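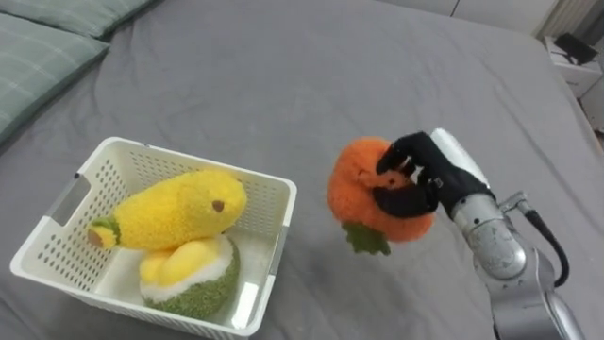
Plush fruit and white storage basket on a gray bed sheet.

Hekden Plush Storage - FAQ

Which basket should I use?
A rigid, open-topped plastic one with perforated walls. Air reaches the toys at the bottom, and dust falls through.

How many toys per basket?
Five at most. Long pieces go in diagonally.

Can I sort on the bed?
Yes. Pull the sheet flat first - small pieces get lost in folds. 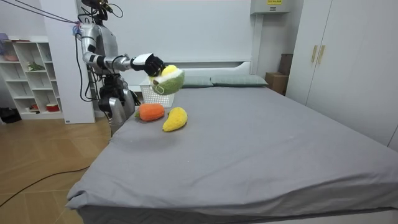 Set the basket near the headboard and lay the toys out in front of it. Check seams and stems before packing.

How do I clean the pile?
Brush it dry with a soft brush. Spot clean white fabric with a damp cloth - do not soak.

Page maintained by Chaltu Wubshet.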